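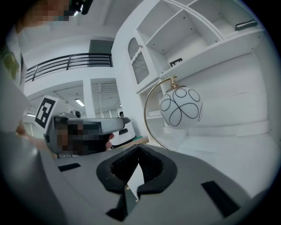
Upper floor railing and lower level, seen from the work area.

3. Placing the Fledska table lamp

Before you start, choose a table with a flat top and enough free space for both hands. A white table is good, as small parts are easy to find on it.

3.1 Put the lamp on the table in its upright position. Keep one hand near the base until it stands without moving.

3.2 Check the glass globe. The white looping lines are part of the decoration and can not be washed off. If you find a crack, stop and contact Zirevari service.

3.3 Look at the gold-colored cap on top of the globe. It must sit straight. Do not turn it with force.

CAUTION: Never lift the lamp by the curved metal arm. The arm is thin and it can bend.

3.4 Lay the cord on the table and open all the loops by hand — do not pull on one end, this makes the knot smaller and harder.

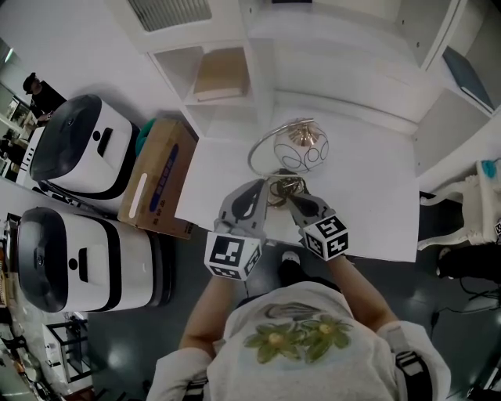 3.5 Lead the cord to the back edge of the table. It must not hang where people walk.

3.6 Connect the plug only when the cord is free of knots along its full length.

NOTE: If the table stands in front of open shelves, you may keep the carton in one of the compartments. Please do not cover a ventilation grille with it.

3.7 Write the part number in your warranty card. For the clear globe it is 3,255, and for the cap it is 354.

Spare globes are sent from the Ellery warehouse. Ask for Rhys McKinnon, and have your warranty card ready.

Text revised March 4, 2022. Cleaning of the glass is explained in section 4.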